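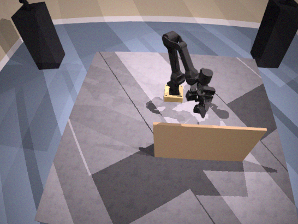 Arm cell in the simulator, with the upright board in front of the arm.

Brellura arm cell: maintenance and set-up meeting
Tiltham workshop, small meeting room
August 2019

Present: cell maintenance, simulation, controls, stores. Apologies from purchasing.

1. Minutes of the last meeting
Agreed with one correction. Under item 4, the spare wrist cable is held at Lurnau and has not yet been sent to Tiltham. Stores will ask for it to go on the next van.

2. Base block
The fixings on the real cell were checked against the set-up sheet. One of the four had been marked with the wrong colour of paint pen, so it was taken out, cleaned, refitted and marked again. Maintenance asked whether the model should show the screws. Simulation said the block has its fastener holes near the corners and that is enough for checking position. No change to the model.

3. Board position
The model has the board standing on its long edge in front of the arm. The drawing issued in spring had it lying flat, and two people had been working from that copy. The upright position is the correct one. Old prints to be removed from the folder by the cell door.

There was a longer discussion about clearance. With the arm folded down and the fingers low behind the board, the approach has to come from above. Controls would like the safe height raised to 100 mm over the top edge until the new grip routine has been run on the real cell. Agreed. It will slow each cycle a little — nobody objected.

4. Gripper
The finger pads on the real gripper are due for changing. The counter stood at 1,299 cycles at the last reading and the sheet says to change at 1,000, so this is overdue. Maintenance will fit the new pads before the next run and reset the counter. Stores has one set left and will order more from Lozano.

It was asked whether the counter could give a warning on the panel. Controls will look at it but can't promise a date.

5. Joint greasing and noise
A faint knock was reported at the elbow when the arm reverses at low speed. The cover was taken off and nothing was found loose. The joint was greased as per the sheet. Operators to write down the program step if they hear it again, as "knocking, afternoon" is not enough to go on.

6. Lighting in the model
The shadows across the platform are strong and fall in front of the board as well as on the right-hand side. Controls finds them a nuisance when checking finger height on screen. Simulation will save a second version with softer light and keep the present one under its own name.

7. Paperwork
The fault log is now on sheet 19. Loose pages to be put in the binder. The full service stays booked for December.

8. Any other business
The key for the cell cabinet goes back on its hook at the end of every shift.

Next meeting: to be set once the finger pads have been fitted.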